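Kitach Skills Evenings: Gallery
Home | Evenings | Gallery | Reading Shelf | Write to Us

Needle, Thread, Knot: A Few Close-Ups on Suturing
Words by Nouhaila Lahlou

Welcome, or welcome back if you came over from the Pika newsletter! I promised several of you that I would put some suturing pictures up before the next Wednesday evening, and I have finally sat down with a pot of mint tea and done it. The folder had 153 pictures in it when I opened it, which is far too many for anyone's patience, so I have kept it to the ones I kept going back to and filled the rest of the page with the sort of talk you get from me at the end of an evening anyway, when the coats are already on.

For those who are new, the Kitach evenings are for nursing students, first-year residents, veterinary students and anybody else who is learning to close skin and would like to talk about it with people who are learning too. We meet in Cavel, in the long room over the library, and there are 12 chairs (come early if you like one with a back). Ghizlane El Khatib leads the suturing nights and has done so from the start. She has a lovely slow way of teaching. You will hear her say "look at the thread" so many times that you start hearing it on the bus home.

And she is right about the thread! When I began, I looked at the needle and only the needle, and everything behind it was a sort of weather that happened to me. It looped over my fingers, it slid under the stitch I had just placed, it wound itself around the instrument at the worst moment. A long strand wants to go its own way. You can let it lie off to the far side, you can lift it up and over in a big arc, you can have a partner keep it out of your path, but you do have to decide, and you have to decide before the needle goes in. 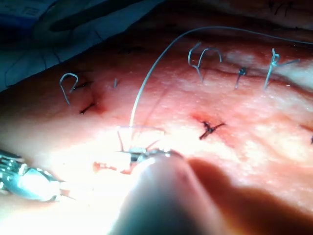 Ghizlane's other great subject is where you hold the needle. She likes it gripped a little back from the middle of the curve, toward the end with the thread on it, and she likes the wrist to do the turning. A curved needle is made to travel along its own curve. Push it straight and it fights you, the skin drags, and you come out somewhere you never meant to be. Turn it and it comes up by itself on the other side, and then you get that small happy moment when the point shows and you can let go and take hold again. Houda Hamdy told me she practiced the turn with a teaspoon while waiting for her rice to cook, and I have since done the same with a butter knife, a house key and one very patient hairbrush.

We spent a long part of one evening on bite size, too. For a simple interrupted stitch you want to go in about as far from the edge as you come out, and at a matching depth, so the two edges come up to meet each other nicely and neither one rides over its neighbor. It sounds like nothing at all when you read it on a page. With a needle in front of you, the far side always seems to creep away, and my own first rows looked like the teeth of a very old comb.

Then there is the matter of the leftover ends. Othmane El Sherbiny leaves his long, Houda El Idrissi trims hers short, and the two of them could debate it until the lights go off downstairs. The sensible middle, according to Ghizlane, depends on the material and on who will be taking the stitches out later. Leave enough that the knot stays secure and somebody can get hold of it, and not so much that it ends up caught in the next stitch. She also asks everyone to gather up loose bits of thread as they go, and everyone says yes, and then everyone forgets.
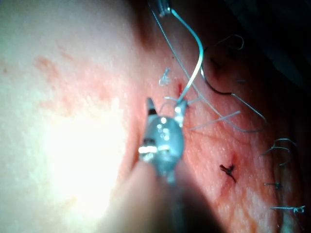

I should say something about knots while I am here, as there were a good many questions in the mailbag. A square knot is two throws that mirror each other. If both throws go the same way you have made a granny, and a granny slips. With an instrument tie you lay the thread around the needle holder, reach through for the short end, draw it across, and then for the next throw you wrap the other way and pull the other way. Left, right, left. I say it under my breath even now, and I have been caught saying it in the grocery line.

The first throw is often wrapped twice so that it holds while you get the second one down. Please don't haul on it! The edges only need to touch. Skin swells a little after it has been closed, and a stitch that looked beautifully snug in the evening can be biting by the morning. "Bring them together, don't strangle them" is how it's written on the inside cover of my notebook, in Houda El Idrissi's handwriting, with a drawing of two pillows.

If you would like to read more between evenings, the Fragkou binder is back on the reading shelf. It has the knot diagrams, the needle shapes laid out side by side, and a chapter on threads that I have read 3 times and enjoyed more each time. You may borrow it for up to 2 weeks. Please return it with all its pages, including the fold-out one at the back.
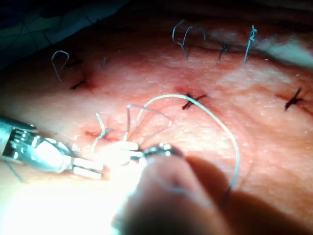
Photo: Kitach Skills Evenings, Cavel. Please ask before reusing.

A long pale loop of thread, a fingertip close in beside the work, and four dark knots on the skin. My favorite part is the little cluster of fine grey strands standing up near the fingertip, all those thin arcs in such a small space. I do like seeing the knots and the thread together like this, with their trimmed ends so dark and the loop so light.

Othmane asked for a larger print of this one for the wall by the stairs, and I have said yes, provided he brings his own frame and puts the nail in himself.

The next suturing evening is on Wednesday, in the usual long room. Ghizlane would like to go over instrument ties again from the very beginning and then move on to vertical mattress stitches for those who feel ready, so bring reading glasses if you use them, and tie back long hair and loose sleeves. Beginners are very welcome and can sit at the end near the window, where I will be too, muttering left, right, left.

Questions about anything on this page can go through Write to Us at the top. I read them all, usually late in the evening, and I do answer, although my answers have been known to run longer than the question.

Back to Gallery | Next: Bandaging Night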